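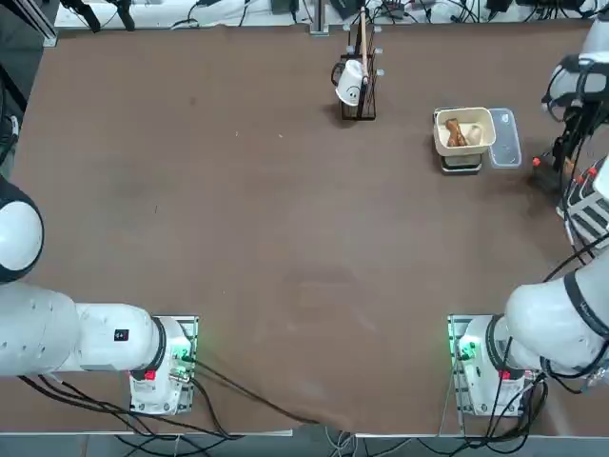
Two arms on one table, with a mug rack and a small scale between them.

Every April our company in Brasteo makes the list of equipment for the next year, and every April the same mistake is in it. We write the price of the robot arm, we multiply by two, and we call this a budget.

I plan purchases for a small firm that tests kitchen automation, and I want to argue for a different habit. The arm should be the last line of the list. First must come the table, the mounting plates, the cables, the grippers and the hours of the person who puts all of it together. These things look cheap when you see them one by one, so the managers do not discuss them. Then they arrive as surprises.

When we compared offers from Carvalho and Clerkel, we spent 3 weeks on the difference between the arms. The difference was small. In the same months we lost 20 working days waiting for connectors and spare fingers, and for those we had no money planned at all – the manager had to take it from the travel budget.

Some colleagues say that a detailed list makes the project look expensive, and the director will refuse it. I understand this fear, but I do not share it. A director who refuses a true number in spring is easier to live with than a director who discovers it in autumn.

I would also buy the ordinary objects early. A mug, a food container and a kitchen scale cost almost nothing, but they decide which gripper you need. At Brorkis, where I worked before, the grippers were ordered first, and 4 of them stayed in their boxes until I left.

For next year I have asked for one arm less and a proper line for spare parts. The answer should come before summer.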